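I keep this repo for one job: working out how much laundry my household really makes, and what all that washing does to the cloth. It started as a notes file on my phone and got out of hand (as these things do), so now it's a small pile of CSVs, one script, and me rambling in Markdown.

# akolgo-laundry-log

Every load that goes through our washer gets a row. What was in it, which cycle, which detergent, how long on the line or in the dryer, and whether anything came out looking worse. I've got 200 rows so far, and the habit has stuck well enough that I feel bad if I skip one.

My big interest is towels. They get washed more than anything else in the house, they take forever to dry, and ours were going stiff and scratchy in a way that drove me up the wall. I blamed hard water, my cousin Selorm Kyei blamed too much detergent, and we argued about it long enough that I decided to write things down. 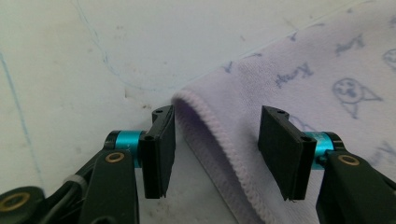 ## What's in the folder

- `loads.csv` — the main table, one row per load
- `items.csv` — 34 items I follow one by one (mostly towels, two pairs of jeans, a few dish cloths)
- `feel.csv` — softness scores, see below
- `tidy.py` — fixes my typos and spits out monthly totals
- `old/` — the phone notes, kept because I'm sentimental

## Columns you'll probably ask about

| column | what it means |
|---|---|
| `load_id` | just a running number |
| `cycle` | short, normal, heavy or rinse-only |
| `soap` | keltier, oltton or none |
| `scoop` | level scoops of powder, halves allowed |
| `dry` | line, rack or dryer |
| `notes` | whatever I felt like typing |

Keltier is the powder we've always used and Oltton is the liquid I switched to in December. For the liquid, `scoop` means capfuls. Yes, I should have made a separate column! I'll get to it.

## The softness score

It runs from 1 to 4, where 1 is cardboard and 4 is the towel you'd fight a sibling for. I score with my eyes shut, after the thing has been folded and put away overnight, because warm-from-the-dryer towels always feel great and that was wrecking my early numbers. Selorm scored some of them too, in the `feel_2` column. We disagree a lot. Selorm is a hard grader.

What I think I'm seeing, with a pinch of salt:

1. Half the powder on the box gets our towels just as clean to my nose, and they score better.
2. An extra rinse helps the thick ones and does next to nothing for the thin ones.
3. Towels washed with jeans come out linty and a bit sad, so I've stopped mixing them — the `notes` column gets pretty grumpy about this.
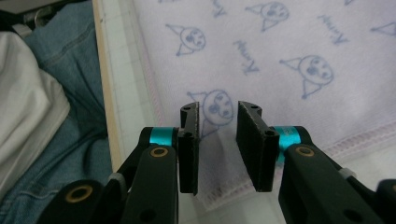

## Known problems

The early rows are missing `dry` values and I refuse to guess. Our old Mostby washer died partway through, so anything marked `m` in the `machine` column isn't a fair match for the later loads. I also changed my mind about what "heavy" means, and I've only fixed that for rows I could remember.

`tidy.py` chokes on commas inside notes. Put quotes around them, or send me a fix and I'll be thrilled.

## Using it

Take whatever you like. If you start a log of your own, use the same column names and I'd love to compare, especially if your water is softer than ours. Open an issue and tell me your soap, your scoop size and how your towels feel. Selorm reads those too and will have opinions.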